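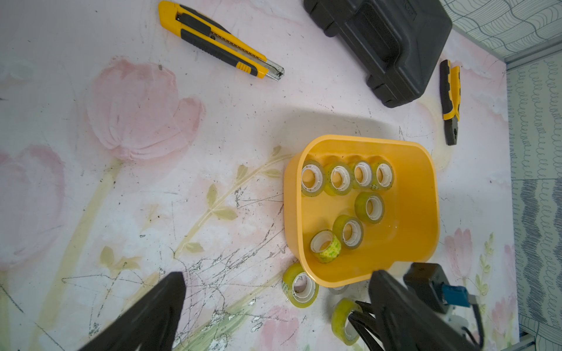
Teaching by holding hands

6/28/20

Posted by Demyd

There are two ways to show our arm how to put tape in a basket. You can sit at the other end of the table with the controller and steer it, or you can grab it by the elbow and walk it through the motion like a toddler at a wedding. I have now done enough of both to have opinions, and since Shazia Chaudhry has stopped listening to them, they go here.

The task is the one I've been complaining about since March. Rolls of clear tape on the table, yellow basket, rolls go in basket. I picked it because it sounded easy. A roll of tape is light, it doesn't break, it costs next to nothing, and it has a hole in the middle that practically begs for a finger. What I hadn't thought about is that a roll of tape has two completely different lives, one lying flat and one up on its edge, and that the second one ends on the floor.

Steering first. The remote setup is the one Shazia built and named Vovholm, for reasons she won't give. You hold a handle, the arm copies the handle, and you watch either the table or the wrist camera view on the laptop. I started out watching the table like a normal person. Then I noticed I was leaning left to see past the gripper, which the arm can't do, and so all my demonstrations contained knowledge that wasn't in the recording. I knew where the roll was because I had a neck. Now I only look at the wrist view. It is a humbling way to handle office supplies. The fingers take up the bottom of the picture, the cables droop in whenever they feel like it, and a roll close to the gripper is half gone behind them just when you want it most.

My first session by remote lasted 18 attempts, and I would show perhaps four of them to my mother. The trouble is depth. You come down over the roll, you're sure you're there, you close, and you've gripped a handful of air slightly above it. So you go lower, and now you're pressing on the table. The tulips on that tabletop have been through a lot. I bought the covering because it was cheap and pale, and the scratches in the middle of it are a pretty fair map of where I've been practicing.

Then there's moving it by hand, which I expected to love. You switch the motors to the floppy mode, take hold of the wrist, and just do the thing. Your arm knows how to put a roll in a basket, so surely it can be talked into doing it while attached to another arm. And the motions do come out nicer! They're smoother, they're faster, and the approach to the basket rim has a little arc to it that I never once managed with the handle. The catch is that I'm in the way. My sleeve gets in the recording. My hand gets in the recording. Shazia looked through an afternoon of my work and said what I had mostly taught the model was that tape moves when a plaid shirt is nearby.

We compromised, meaning we did it her way. Hand-guiding is for figuring out what a good motion feels like, steering is for the episodes we keep. I do a few by hand, get the shape of it into my shoulder, then sit down and try to copy myself through the handle. It works better than it should. The count on the drive is 1765 episodes as of this morning, of which 212 are flagged for a second look, mostly by me, mostly out of shame.

Things I've changed my mind about:

I used to tidy the rolls in the basket between attempts. Don't. If every episode begins with an empty basket, the arm has no idea what to do about a full one. Now I let them pile up however they land. Some line up along the wall on edge as if I'd planned it, and the rest trail off toward the corner.

I used to clear the table too. The knife, the pliers and the black case stay put these days. I went back and forth on it, but a table with only tape on it is a table I will never own, and I'd like the arm to work at my house.

I used to redo any attempt where I fumbled. Now, if I miss the roll, back off and get it on the second try, I keep it. Shazia's argument is that the arm is going to miss, so it may as well see what one does next. What one does next, in my recordings, is hesitate for a long time. We may be training a very thoughtful robot.

I used to drop the rolls from a height. They bounce. Lower the thing into the basket, open the fingers, wait a beat, then leave. I was skipping the beat, and the first model we trained skipped it too, and dragged a roll back out over the rim with what I can only call my own impatience.

Still unsolved: the roll right beside the basket. The finger needs room on both sides and the rim has taken one of them. By hand I nudge it away with the fingertip and then grab it. Through the handle I've managed that nudge a few times and sent the basket for a walk the rest. Shazia thinks we should come in with the wrist turned. I think we should move the basket. More when one of us gives in.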